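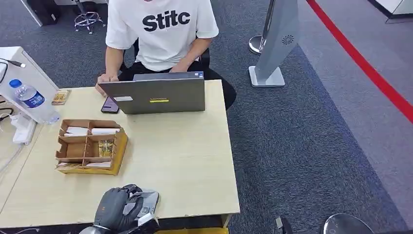

# Desk Sorting Notes (Lernton set)

16 April 2019 · by the Lernton desk notes maintainer · 1 min read

Hi! So this is my running set of notes on small things that live on shared desks, and how people keep them from wandering off. There are 2678 entries so far, most of them a line or two long (I type these up on my lunch break, go easy on me).

## What's covered

Mostly cardboard boxes with cardboard partitions, like the brown one next to the laptop, with white folded paper items in some of the compartments and a little clear bag in another. I love these things! They're cheap, and you can see what you have without digging.

## Fields

- desk: Jutildale or Vosach, the two rooms I keep notes on
- holder: box, tray, bag
- contents: plain words, please
- neighbors: phone, water bottle, power strip, whatever shares the desk

## Known gaps

I skipped drawers completely. Also, 40 entries from March still say "misc" under contents, and I'll get to them.

We use cookies to remember your settings. Accept | Decline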